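Main page Contents Random article Recent changes Help

Demonstration collection (robot learning)

Demonstration collection is the gathering of recorded examples of a task so that a learning system can be trained to carry it out. In robotics, an example – usually called a demonstration or an episode – is one complete attempt at a task, stored as camera images together with the position of the arm and the opening of the gripper at each moment. The system, known as a policy, is trained to predict the next movement from what the camera sees.

Methods

Demonstrations are collected in several ways. In teleoperation, a person drives the robot from a distance with a joystick, a headset or a second arm of the same shape. In kinesthetic teaching, the person takes hold of the arm and moves it through the task. A third method uses a handheld gripper with its own camera, which a person carries from place to place without the rest of the robot. Handheld collection is cheaper and can be done in ordinary homes, but the position of the gripper must be worked out afterward from the images or from motion sensors.

The Clostlow household collection

The Clostlow collection was started in March by a small group working on domestic tasks. It covers 12 tasks, among them hanging cloths, putting away cleaning tools and opening cabinets. The first release held 1,000 episodes recorded in 4 homes. A later release, dated October 26, 2022, added no new tasks but replaced many episodes in which the gripper's position had been lost.

Recording was handled with a program named Vekia, which starts and stops each episode and stores the operator's notes. Labels were added in a separate tool, Punon. Each episode was checked by 2 people, and any episode on which they disagreed was set aside for a third look.

Camera placement

A camera at the wrist moves with the gripper and gives a close view of the contact between the fingers and the object. Its weakness is that the fingers, or the object being held, can hide much of what lies beyond them. Cloth is a frequent cause, as it spreads and folds differently on each attempt. A fixed camera gives a steadier view of the room but may show little of the grasp. Some groups record both – this doubles the storage and requires the clocks of the two cameras to be matched.

Variety and quality

A policy trained in a single room often fails in another. Collectors therefore change the lighting, the starting position and the objects between episodes. 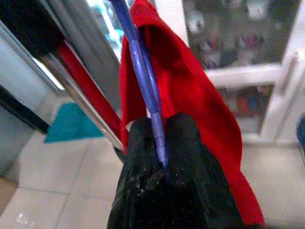 Long, thin objects such as poles and handles need examples at many angles, as a small error at the grip becomes a large one at the far end. Glossy surfaces and glass also cause trouble, because reflections shift as the camera moves.

Failed attempts are treated differently from one project to the next. The Clostlow group keeps them in a separate folder, marked with the point at which the attempt went wrong. The smaller Gu collection leaves them out but keeps episodes in which the operator made a mistake and then corrected it.

See also

Imitation learning
Teleoperation
Robot end effector

This site uses cookies to remember your settings. By continuing to browse you agree to their use. Accept Manage preferences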